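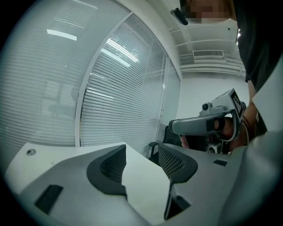

Lurkley supporters hoping to watch their side at Crichton got as far as the Nesodel bridge and, in most cases, no farther.

A hay trailer shed its load across both northbound lanes shortly before noon, leaving four supporters' buses parked behind it with a fine view of the river. Kickoff was at 1pm. The visiting section at Crichton, which holds 3743, opened its gates on time and admitted 131 people, all of whom had come by train or had left home suspiciously early.

Crichton were asked to delay the start and agreed to 15 minutes, which allowed one bus to move 70 yards. The league rulebook lets the referee wait longer, but only if a team is missing. Both teams had traveled the night before and were present, stretching and looking at a lot of empty seats.

Those on board followed the match by radio until the signal dropped out, and after that by way of a man on the second bus whose brother-in-law was in the stadium and texting. His reports ran to "still 0-0" and "bit windy." Lurkley's opening goal, a header from a corner after 38 minutes, reached the bridge at halftime. Crichton's equalizer was reported promptly.

The highway was cleared at 2:25pm. Police said there were no injuries and that the driver of the trailer had helped with the sweeping. Three of the buses turned around at the next exit. The fourth pressed on and pulled into the stadium lot during stoppage time, where stewards let its passengers in for the final two minutes. They saw a throw-in, a substitution and a yellow card. It finished 1-1.

Lurkley have said anyone with an unused ticket can swap it for a seat at next month's home game against Plolidow, a fixture that has produced one goal in its last three meetings. Refunds are also on offer, and the ticket office reports that these are proving more popular.

Bus fares are another matter. The supporters' travel club says the trip was provided as advertised – the small print promises transportation "toward" the venue – but it will knock a little off the next one. That would be the away game at Plolidow in March, 110 miles each way, over the same bridge.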